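From: Anjana Khondokar
To: Trotbridge Letterpress and Bookbinding list
Date: February 3, 2026
Subject: Re: Paste drying too fast on large sheets

Nazma Weerasinghe wrote:

> Hello all. I am binding a run of 15 account-style books for a friend
> and I keep having the same trouble with the cover papers. By the time
> I have pasted out a full sheet, the first corner has gone dull and
> will not stick, so I go back over it, and then the sheet has
> stretched more on one side than the other. I use wheat paste made
> up the day before, strained once. The paper is a plain cotton
> sheet from Marikar, fairly heavy. The boards are 2 mm.
>
> I have tried thinning the paste and that only made the boards warp.
> Two of the finished books now bow outward and will not lie flat even
> after a night under weights. Should I switch to PVA for the covers?
> Or is it the paper? I have 100 sheets of it, so I would like to
> use it if I can.
>
> Also, does anyone on the list still have the grain direction
> notes from the November meeting? I missed the second half.
>
> Nazma

Nazma,

I would not switch to straight PVA. It grabs too quickly on a big sheet and you get no second chance at lining up the board. What I use for covers is a mix, two parts paste to one part PVA by volume, stirred until it is smooth and then left alone for a few minutes. It stays open longer than PVA and puts less water into the paper than thinned paste.

On the corner drying out, I think you are pasting too slowly for a heavy paper and it is drinking the first coat before you reach the far side. Cotton sheets do this, especially the ones with little sizing in them. Try two coats. Brush the whole sheet once, quickly, without worrying about how even it is. Wait until it has relaxed and stopped curling. Then brush it again from the center out and put the boards down. The first coat does the stretching and the second does the sticking. My brush for this is a flat one four inches wide. If you are using a small round brush, change that before you change anything else.

Room temperature matters more than people expect in winter. If you have a heater running near the bench, turn it off an hour before you start. Last winter I lost most of a batch that way and blamed the flour.

The warping is a separate problem. A pasted paper pulls as it dries, so a board covered on the outside only will bow toward the cover side, with the edges lifting away from the text block. You say yours bow outward, which fits. The cure is to line the inside with something that pulls as hard as the outside does. A thin endpaper will not do it against a heavy cotton cover. I put a filler sheet of plain paper inside the turn-ins first, let that dry under weight, and then paste down the endpaper over it. Check that the grain of the board, the cover, the filler and the endpaper all run head to tail. If one of them runs across, no amount of pressing will help you.

For the two that have already bowed, you can sometimes bring them back if the endpapers are not down yet. Add the filler, press between clean blotters and change the blotters after the first hour, then again before bed. Leave them for three days. One night is not enough with 2 mm board. If the endpapers are already down, I would leave those two as they are or lift the covers and start again.

Before you do any of this on the real books, cut a few squares of board and test on those. Mark the grain on each one in pencil, and write down what paste went on. I have a box of such squares going back years and I look at them more often than I look at my books on the subject.

On the grain notes: I have the first page only. I think Claltberg Bindery had someone there writing everything down, so it may be worth asking them. In short, the test we were shown was to cut two narrow strips from the same sheet, one each way, and hold them together at one end. The strip that droops more was cut across the grain. Switch which one is on top and check again.

I still have some of the 800 gram board offcuts from the Flikau order if you want pieces for testing. They are thicker than yours but the method is the same. You can pick them up at the next bench evening, or I can put them in the mail.

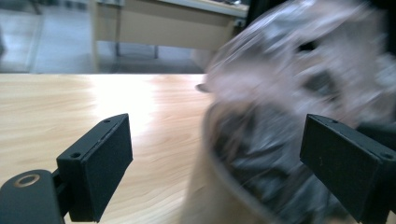 Light wood tabletop, beige desk behind.

One more thing on paste. Strain it twice, the second time through cloth, and do it just before use. Day-old paste gets small lumps again overnight and on a plain sheet they show through.

Let the list know how the next ones come out.

Anjana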